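Limley Kids: How Stuff Is Made

CURLY METAL! How do you get a bar to bend like that?

Look at an old gate. Or a fancy candle holder, or the legs of a garden bench. Lots of them have curls. Big curls, tiny curls, curls that go round and round like a snail shell. Metal is hard, right? So who made it go all loopy?

Quick answer: somebody bent it. Long answer, keep reading.

What is a scroll?

A scroll is a bar or wire with a curl at the end. Same word as the rolled up paper kind, and same idea. Paper rolls up, metal rolls up. One curl looks a bit like a 6. Put a curl at both ends, facing opposite ways, and you get an S. Both ends the same way, you get a C. Try drawing them. S, C, S, C. That's nearly a whole gate already.

Hot or cold?

Thin wire bends cold. You can do it with pliers, or even fingers if it's soft. Thick iron bars need heat first. A blacksmith puts the bar in the fire till it glows orange, then taps the end over with a hammer and pulls the rest around a shape called a jig. Has to be fast becuase the bar cools down and gets stiff again.

Our reader Aoi Kubo wrote in to ask if the smith ever gets it wrong. Yes! Then it goes back in the fire and gets straightened out. Try again.

How do the bits stay together?

Some are welded, meaning the metal gets melted where it touches. Some have rivets, little metal pins. And some have a collar, a strip wrapped around two or more bars like a hug. Collars are good to hunt for. Check the spots where bars meet.

Where do the colors come from?

Plain iron goes rusty if it's left out. So people paint it, and black is a favorite. Gold looks fancy but most gold gates and racks are not real gold, just paint or a thin coating. Black and gold together makes the curls stand out.

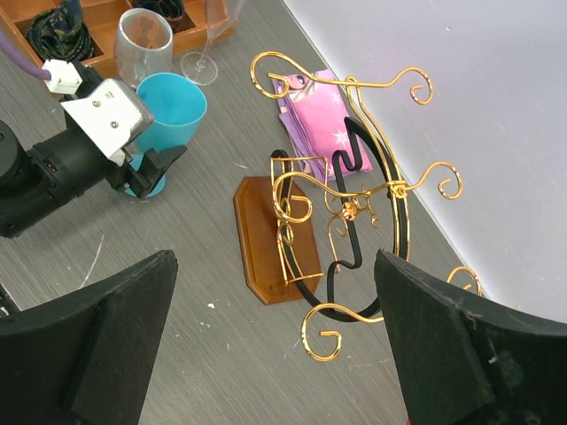
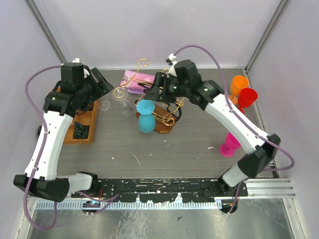 In the close-up, find the gold spiral on the middle bar, then the black strip with the S bends, then the little gold flower.

Make your own scroll

You need:
A pipe cleaner or a bit of soft craft wire
A fat marker pen
A pencil
Sticky tape

1. Straighten your wire. Ask a grown-up to cut it if it's long, and watch the ends, they poke.
2. Wrap one end around the pencil, once. Slide it off. Small curl done.
3. Now flip it over and wrap the other end round the marker. Bigger curl. Yours should look like a wobbly S.
4. Make another one the same. This is the tricky part! Matching curls are hard, so smiths use the jig over and over. Your jig is the marker.
5. Lay the two side by side and wrap a tiny piece of tape where they touch. That's your collar.
6. Keep adding. Ten minutes gets you a small fence for a toy farm.

Curl hunt

Next time your out walking, look at gates, balconies, lamp brackets, shop signs. Draw teh best curl you find and say where it was. Send it to the Limley Kids page by 17th December and we'll put up as many as we can fit.

Next up: why is glass see-through?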